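Projects > Student reports > Clinach Robotics Lab > Two-arm planner
Print this page | E-mail this page

Keeping two arms out of each other's way
Project report by Myrtle Marchetti
Supervisor: Regula Mösli

When I picked this project I thought the hard bit would be getting two arms to work together. Cletus Obi, who had the bench before me, left a note in the repo saying "the hard bit is the clock", and I ignored it for most of the spring (sorry, Cletus).

The code I inherited ran each arm as its own process. Each one had its own planner and its own idea of what time it was, and neither knew the other existed except as a big box it shouldn't go into. That's fine while they stay on their own sides. For a handover it's hopeless, as the whole point is that both grippers end up in the same small patch of air!

So my first job was one planner for both arms. I named it Brunico, after the place I went skiing in March, and it treats the pair as a single robot with a lot of joints. The collision check shrinks its safety margin near an agreed meeting point, and only for the fingers. Wrists, cables and cameras keep the full margin everywhere. I had the cables in as straight lines to begin with, and Dolores Ostrowski pointed out (kindly) that a cable with a loop in it takes up a lot more room than that, so now each arm drags a fat, ugly sausage shape around in the model. 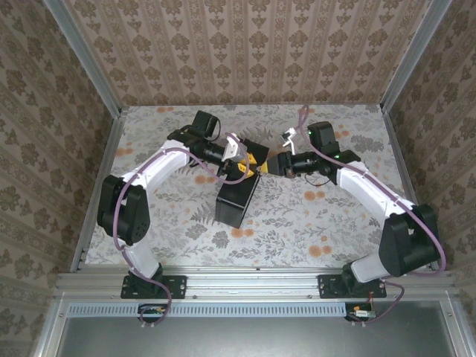

The second job was timing. Brunico makes a joint path, then a small program called Lindqvist splits it in two and feeds each arm its half at 50 steps a second. My early version sent a step to the left arm, waited for the reply, then did the right. The right arm was always a bit behind, and you could hear it in the motors. Now both steps go out together with the same time stamp, and if either arm falls more than 2 steps behind, they both slow down. I'm really pleased with that part, and it's only 218 lines, comments included.

What I didn't get working is replanning in the middle of a move. Brunico can do it, but the new path doesn't start at the speed the old one was going, so you get a jerk. Esperanza Mbeki has suggested blending the two paths over a short window and I've started on a branch called clarnard-blend. It builds. I wouldn't run it near anything you like.

If you're taking this over: read the config file before you read any code, leave the finger margin alone until you've tried it in the simulator, and keep the logs from every run, even the dull ones. I threw away my first month of them and then spent a week trying to recreate a fault I'd already recorded.

Handed in Monday, August 15, 2022

Print this page | E-mail this page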